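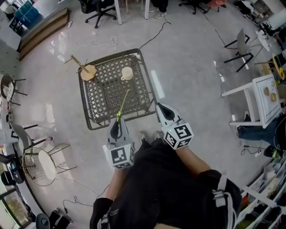 Pao-chu Ko
Supporters' columnist

I have now read the club's statement on the new ticket scheme twice, and the second reading did not help. If you haven't seen it yet, it went out in February to everyone with a Brernum season ticket, and it says that starting next season we will all be moved onto something called Flex Seating, run through an app made by Clerkari. You tell the app by noon the day before a home match whether you plan to come. If you say no, your seat goes back on sale. If you say nothing and don't show up, you get a mark against you. Collect enough marks and you drop down the renewal list.

The club calls this "rewarding attendance." I would like to know who is being rewarded.

Start with the money. When your seat gets resold, you receive a credit worth part of the price. The statement doesn't say what part. It also says the credit can be spent at the stadium store and the food stands, and it says nothing about taking it off next year's renewal. So I pay for a seat up front, somebody else pays for it a second time, and I end up with a discount on a scarf. I own enough scarves.

Then there's the reason we were given. According to the statement, 413 season ticket seats sat empty for the last home match against Drivton. I believe that number. I was there, it was sleeting sideways, and we had lost the four before it. I sit in Section 24 and the row in front of me had gone home by halftime, which the scanners at the gate would have missed completely. But one miserable night is one miserable night. What were the figures for the opening match? For the derby? If the club has a whole season of gate scans, and it does, then why show us only the worst one?

I asked. Balthasar Wieser, who runs the ticket office, did write back, and quickly, so credit to him for that. He told me the club had chosen the Drivton match because it "illustrated the issue clearly." I'm sure it did. He also said the scheme had been tried out with 207 members during the fall and the response was "broadly positive." I asked what the questions were and whether I could see the answers. That was the last I heard from him, though the office may simply be busy with renewals.

I've spoken to two people who were part of the trial. One liked it fine. He travels for work, misses a third of the games anyway, and used to hand his seat to his brother-in-law, who complained about the view. The other quit after a month. She works hospital shifts and doesn't find out her hours until the morning of the game, so the noon deadline was useless to her. She picked up marks she had no way to avoid. There is supposed to be an appeal button in the app. She pressed it and got a message thanking her for her feedback.

Some of you will remember Oberholzer Stand and the "temporary" move of the family section to the far corner while the roof was repaired. The roof was finished years ago. The family section is still in the corner, and the seats it came from now cost a good deal more. I bring it up only because the February statement calls Flex Seating a "one-season review period," and I would want to see in writing what is being reviewed, by whom, and what result would make the club drop it.

To be fair, there is a real problem in there somewhere. Empty seats look bad and sound worse, and there are younger fans on the waiting list who would sing all night in the sleet if you let them in. I'd happily give up my seat on a night I can't make it. I have done it for years with a text message to a friend — no app, no deadline, no marks. The statement says passing your ticket along yourself will still be allowed "in limited circumstances," and doesn't list one.

My questions to the club are these. What share of the resale do we get, and can it go toward renewal? How many marks before you drop down the list? What happens to people with shift work, sick kids or no smartphone? And can we see attendance for the full season, match by match?

Renewal forms are due before any of this has been answered. I haven't sent mine in. If you've had a straight reply from the ticket office on any of it, pass it along and I'll print it in the next newsletter, including the parts that prove me wrong.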